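**Painting a concrete floor in a rented workshop – worth it or not?**

**plestley_pete** wrote:

Hello all. I've taken on a small unit on the Plestley estate for my framing business and the floor is driving me mad. It's bare concrete, a bit blotchy, and it sheds a fine dust that gets under the glass every single time. I'd like to paint it over a weekend but my other half reckons I'm throwing money away on someone else's building. It's a three year lease. Has anyone done theirs?

**Lucero Flores** wrote:

Did mine in April with the two-part stuff and I'd do it again tomorrow! Sweep, hoover, degrease, rinse, leave it to dry properly (I gave it three days with the door open) and then two thin coats. The smell is dreadful, mind, and I had to eat my lunch in the van for most of a week.

I like a plain room with not much in it – grey walls, white table, done – and I wasn't going to spoil that with a bright red floor like the one next door.
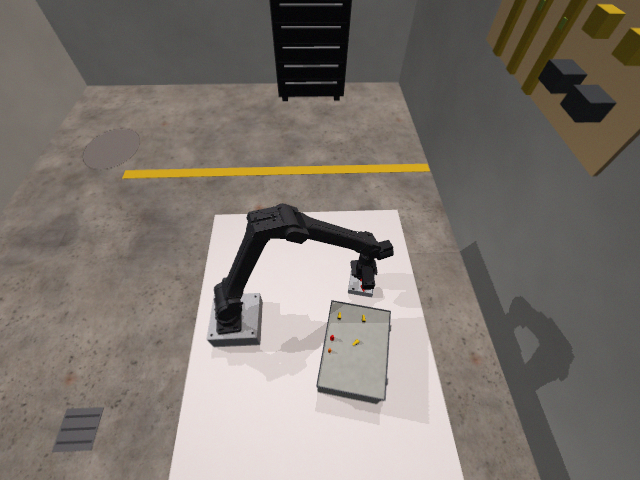 Anyway, the thing I'd change is the roller. I bought a cheap one and spent half of Saturday picking fluff out of wet paint on my hands and knees.

**grout_expectations** wrote:

Going to disagree, sorry. Paint on a rented floor is a mug's game. It peels wherever you drag anything heavy, then you're patching it for ever, and when you leave the landlord wants it all off again. Use a clear dustproofer. Cost me less than £100 for the whole unit and you can't even tell it's there.

**Lucero Flores** wrote:

Mine hasn't peeled?? I've had a pallet truck over it since May.

**grout_expectations** wrote:

Give it a winter.

**Decha Petchrat** wrote:

I'm with grout on this one. I like the look of raw concrete anyway, speckles and all, and against plain grey walls it looks smart enough for customers. We're on the Grisberg side and painted ours in 2018 – £300 in materials and it was lifting by the door within eight months. Might have been damp, to be fair. Tape a square of polythene down overnight before you buy anything, Pete, and see if it sweats.

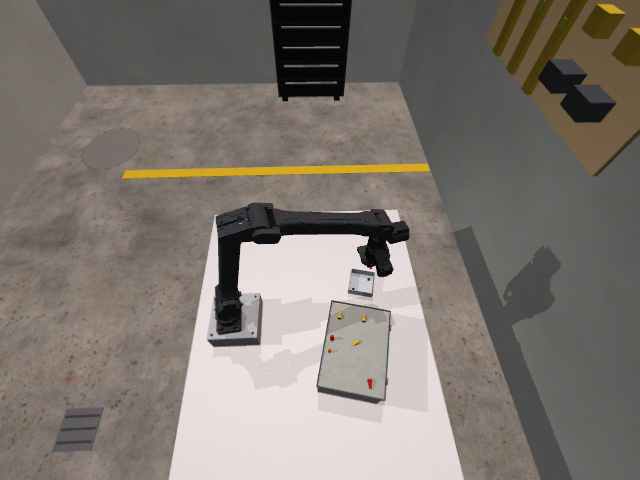

*Speckled grey floor, plain grey walls. My kind of room.*

**plestley_pete** wrote:

That's really helpful, thanks both (all three!). Polythene going down tonight. Decha, does the clear stuff make it slippery? I'm forever carrying sheets of glass about.

**grout_expectations** wrote:

Mine isn't, but do a corner first and read your lease before you open the tin.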